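Demonstration collection (robot learning)

Demonstration collection is the gathering of recorded examples from which a learning system derives a policy for handling objects. Each example, usually called a demonstration or an episode, pairs what a sensor saw with what a hand or tool did at the same moment. The recordings are later used to train a model that predicts the next motion from recent sensor input.

Methods

Three methods are in common use. In kinesthetic teaching, a person pushes a robot arm through the task by hand while the joint positions are logged. In teleoperation, the person moves a control device and a robot at the same or another location copies the motion. In hand-held collection, no arm is involved. The operator carries a gripper fitted with a camera and performs the task directly, and the path of the tool is worked out afterward from the video and motion sensors.

Hand-held collection is the least costly of the three per episode and can be done in homes, shops and other places where an arm would be hard to install. Its main weakness is that a person can reach positions and speeds that a given arm cannot. Episodes of this kind are normally filtered against the limits of the target arm before training.

Episode structure

An episode begins with the tools at rest or open near the work area and ends when the task condition is met or the operator gives up. Failed episodes may be kept under a separate label. For work with two grippers, both streams must share a clock. A drift between left and right streams that has little effect on slow carrying motions can spoil a handover, where one gripper must close before the other opens.

The Stadura set

Stadura is a set of two-gripper episodes covering the sorting and placing of small household items. It was planned by Hubert Stöckli at Tunditz and recorded over one winter, ending in February. The set holds 836 episodes, of which 468 involve thin or flexible objects such as cords, chains and strings of beads. Operators worked in pairs of rooms to vary light and background, and item positions were changed between episodes.
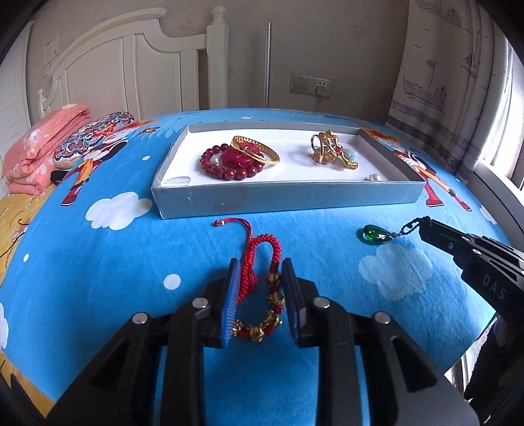
Flexible objects were given the larger share on the grounds that their shape after a grasp is hard to predict. A chain held at one point hangs differently from one held near its clasp, and a model trained on few grasp points tends to fail on the rest. Stöckli's notes recommend at least 9 distinct starting layouts per object.

Processing was done with Flimo, a tool that aligns video with gripper width and discards stretches in which tracking is lost. Ozoliņš, a later revision of the labels, split the single "place" step into approach and release.

See also: imitation learning; teleoperation; grasp planning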